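Chapter 4
Picking Up and Putting Down

By the end of this chapter you will have planned, taught and tested a sorting job of your own. It is the chapter most classes look forward to, and with good reason! Up to now your robot has waved, pointed and drawn squares in the air. From here on it has to touch things, and the things will touch back.

Think about the last time you picked up a bottle of tablets. You reached out, your fingers closed just enough, you lifted, and your mind was probably on something else the whole time. Now try writing that down as steps for a machine that has never felt a bottle in its life. How wide should the fingers open? How far down the side should they go? What happens if the bottle leans? 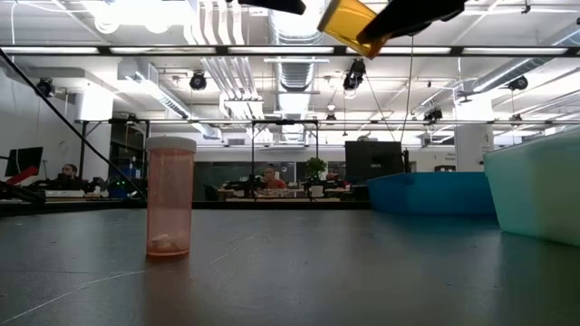 The Stakby Challenge is built on questions like these. Each team in the school league gets a table, a robot, a set of pill bottles and a pair of bins, and has 60 seconds to move as many bottles as it can without dropping one. A bottle that lands on its side in the bin still scores. A bottle that rolls off the table ends the run, and there is usually a groan from the whole room when it happens.

Teams that do well tend to start slowly. The Starora club spent its first Saturday on a single bottle, moving it by hand, then by joystick, then with a short program, and writing down every slip in a shared notebook. By the end of term they had logged 2827 tries. Their notes are a joy to read - half engineering, half diary - and you will find pages from them in Section 4.3.

Round things are harder than they look. A box has flat sides that sit nicely against flat fingers, but a tall, smooth cylinder meets each finger along a narrow line. Grip it too high and the base swings. Grip it off centre and it turns, or squirts out sideways like a wet bar of soap. 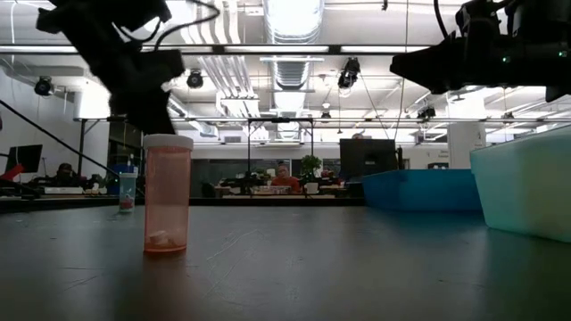 Before you switch anything on, do Activity 4A with a partner. One of you is the robot, eyes shut, using only a thumb and one finger. The other gives instructions: left, right, down, close, lift. Swap after five goes. Keep a list of the words that caused trouble, as you will need it when we come to coordinates.

You will need:
An empty plastic bottle with a lid
Two trays or boxes
A ruler
Your Smadi workbook, open at page 27

Key words for this chapter: gripper, approach, grasp, release, clearance, repeatability

4.1 Where is the bottle?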